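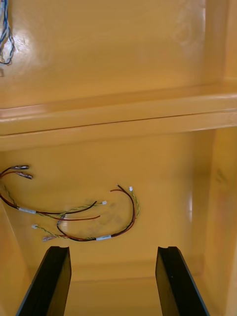 Visit to the Nallmont parts sorting room

Members of the Gourlay Technical Circle were received at Nallmont on April 8, 2019. The party numbered 11, and the visit was arranged with the kind agreement of Prutia, which runs the sorting room and the small repair shop next to it.

The morning began with a short talk on how mixed electrical parts reach the site. Most arrive from the Barer depot in sealed sacks and are given a first check at the door. Members were then shown the stock book, which is still kept by hand, and were taken through to the sorting room.
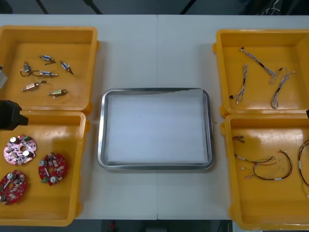 Prutia's method rests on keeping like with like from the first moment a sack is opened. Each kind of part has its own container, and nothing is moved on to the repair shop until the container has been looked over by a second person. Members noted the plain yellow bins set out on either side of the white table, one of them holding round circuit boards and another a mixture of small parts with short leads. The steel tray between them drew several questions. Our hosts explained that trays of this kind are used for pieces whose place is still to be decided – a practice that some members intend to adopt in their own workshops.

Wiring was the subject of the longest discussion. Harnesses are sorted by their end fittings before colour is considered, and labels already on the wires are left in place. Thick red and black leads held together in a sleeve are kept as a pair, and the cut ends are trimmed only in the repair shop.

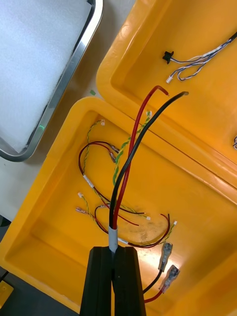

Questions and arrangements for June

Members asked about the storage of tested boards and the disposal of damaged leads. A written reply on both points has been promised. A second visit is planned for June, with 4 places held for new members. Requests should be sent to the Circle's office, quoting reference 1007.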